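Hitano Food Chopper: three months in

I bought the Hitano hand-pull chopper in April, mostly because my old electric one died halfway through a batch of salsa and I was too cross to shop around. It was on the shelf at the kitchen store in Flurkdale, it has no cord, and it fits in the drawer with the dish towels. Sold!

You put your stuff in the bowl, lock the lid and yank the handle, and the blades spin. Onions are where it shines. Four or five good pulls and you've got a nice rough chop, a few more and it's ready for meatballs. My eyes still water a bit when I take the lid off, but nothing like before.

Tomatoes are trickier. I've been making my own ketchup this summer (long story, big garden) and the skins wrap themselves around the bottom blade unless you quarter everything first and go slowly. I also tried it with canned tomatoes, which went to soup in two pulls, so for ketchup I'd call that a win. My kids still prefer the stuff from the store, naturally. We're a ketchup house, down to the toys.

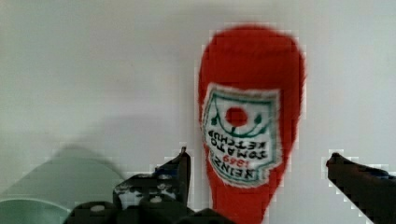
Cleaning and storage

The bowl and blades go in the dishwasher, top rack. The lid doesn't, because the pull cord lives inside it, and that's my biggest gripe — garlic gets up under the rim and you have to chase it out with an old toothbrush. I've started rinsing the lid the second I'm finished and that helps a lot.

It weighs 412 grams on my kitchen scale with the blades in, so it's light enough to take camping. We took it to the cabin in Desbridge and it did coleslaw for nine people, in batches, with some grumbling from my shoulder.

Versus the Bassey

My sister-in-law has the Bassey, which looks fancier and has a rubber foot that grips the counter. The Hitano slides. I put a damp cloth under mine. We both did 200 grams of carrots side by side and hers came out more even, but she had to stop twice to unstick a chunk, and her lid is even worse to clean than mine.

I'd buy the Hitano again, though I'd like a bigger bowl. If you only ever chop one onion at a time, stick with a knife and save the drawer space.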